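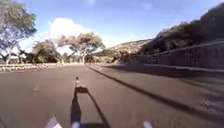 ## 4. Planning and Budgeting for the Equipment

**Figure 4.** The paved road on the Padlow route, seen from the robot, with the bend and the hill ahead. The shadow of a mast or antenna falls on the asphalt in front of the body.

### 4.1 What we thought we were buying

When we first sat down to plan the purchase, we pictured one big line in the budget for the robot and a handful of small ones underneath it. We suspect many groups begin in the same place, and we would like to spend a few pages on how that picture changed, in the hope that our worksheets save somebody else a few long evenings. The project, which we call Enedero, needed a ground robot that could travel outdoors on ordinary pavement, carry its own sensors, and come back with usable records of the road surface. We asked two suppliers, Grudbridge and Tavares, for written quotes, and both were generous with their time (and very patient with our questions, some of which we asked twice).

The quotes were hard to compare at first. Grudbridge priced the base, the mast and the mounting hardware as one package. Tavares listed every piece separately, right down to the cable ties, and left shipping for a later conversation. We ended up rewriting both into a shared sheet of 85 lines, and we would gladly do it again, tedious as it was, for the number of gaps it showed us.

### 4.2 Letting the route shape the list

The most useful thing we did was to take our planning questions out to the road. Figure 4 shows the sort of stretch we had in mind: wide, open, gently curving, with worn patches in the asphalt, a faded yellow lane marking on the left and a long dark strip running off toward the right. Much of what a robot meets there never appears on a supplier's form, and several of our budget lines came straight from looking at places like it.

Light was the first. With the sun behind it, the robot throws its own shadow onto the very pavement it is meant to record, and on the right the hillside puts part of the road in shade as well. We had set aside nothing for this. After some discussion we added a second camera with a wider exposure range, at $1,242, and we wrote early and late time slots into the schedule so that the sun angle would vary between runs. The time slots cost nothing to buy, but they do cost staff hours, and we now enter those hours in the same sheet as the hardware.

The body of the robot was the second. Its white front panels reach into the bottom of the view, where they are much brighter than the pavement. We considered a taller mast, a new camera angle and a matte covering for the panels, and we chose the covering, mostly for the pleasant reason that we could try it on a Saturday with supplies we already had. Readers who are still at the quote stage may want to ask for a sample view from the mounting point they intend to use. It is a small favor to ask, and both of our suppliers said yes.

### 4.3 Spares, power and the slow costs

We had also been too hopeful about spares. Our first draft held one extra battery and no wheels at all. The final version holds over $2,435 in spare parts, which felt like a great deal when we typed it in, and feels comfortable today. Rough pavement was our main worry, particularly toward the shoulder, and so wheels and mast fittings make up most of that sum.

Charging deserves its own line too. The Padlow route has no outlet that we were allowed to use, so we planned for a vehicle, an inverter and a driver on every field day. In the sheet these sit under "transport," although a reader might fairly argue that they belong under "power," and we went back and forth on it ourselves.

Lastly, we set the replacement review at eight months. A yearly review would have matched our funding cycle more neatly, but it would also have landed after the summer runs, and we wanted the numbers on wear in hand by August, when the next round of requests has to be written. Section 5 takes up the running costs from that point.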